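Chapter 4
The Machine Arrives on Your Shift

What this chapter covers
Who decides what gets automated
Where the work goes when it leaves your hands
Training the thing that may replace the training
Reading a job description backward

The notice at Estside was taped to the door of the break room, over the older notice about labeling your lunch. It was dated 10/10/21 and said that the packing line would be "assisted" from the following week. It did not say who would be assisting whom. By the end of the first month the packers had an opinion on that.

Estside packs kitchenware for mail order. Before the change, twelve people on a shift took plates and bowls off a cart, wrapped them, boxed them and sent them down a belt. Afterward, an arm from a supplier called Tiongson did the lifting and four people stood near it. Their new title was "flow associate." Their new work consisted of turning the bowls right side up so that the arm could find them, picking up the ones it had declined to find, and pressing a green button when it sulked. The other eight went to returns, where business had picked up.

It is easy to tell this story as a joke about a bad machine. The arm was a perfectly good machine. On its best day it moved 1565 pieces, against 1029 for the old line, and it never once asked to swap shifts. What management had bought was a faster way to lift a bowl, and lifting had been the smallest part of the job. The packers had also been checking for chips, noticing when the tape was running low, and telling the new kid to bend his knees. None of that was in the job description, so none of it was in the purchase order.

Work that goes unlisted like this will be called shadow work in this book. You will meet it again in Chapter 6, where it belongs to nurses, and in Chapter 9, where it belongs to the people who clean up spreadsheets.

Shadow work has lately become worth money. A company that wants a machine to wrap a bowl needs to know how a person wraps one, and the person usually can't say. Ask a packer how hard she grips a saucer and she will look at you as if you had asked how she swallows. So the companies have stopped asking and started recording. Workers wear cameras on their heads and do the task with a gripper in the hand, again and again, and the motion itself becomes the product.

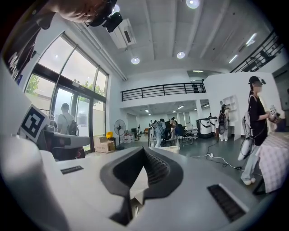

Mohit Malhotra spent six years on the line at Estside and then took a job of this kind at Ceton. He described it to us as the first time an employer had ever shown interest in his wrists. He was also paid more for folding a towel slowly than he had been paid for packing plates fast, a fact he still brings up at family dinners.

Whether he was teaching, performing or being copied is a question his contract settled in one line, and we will spend a good part of this chapter on that line. A second case, the Paltia bakery, went the other way: the staff chose which jobs to hand over, and gave up the ovens last.

Before you read on, write down everything you did in the first hour of your last shift. Then cross out whatever your boss would have put on the list. Keep the rest. You will need it for Section 4.1.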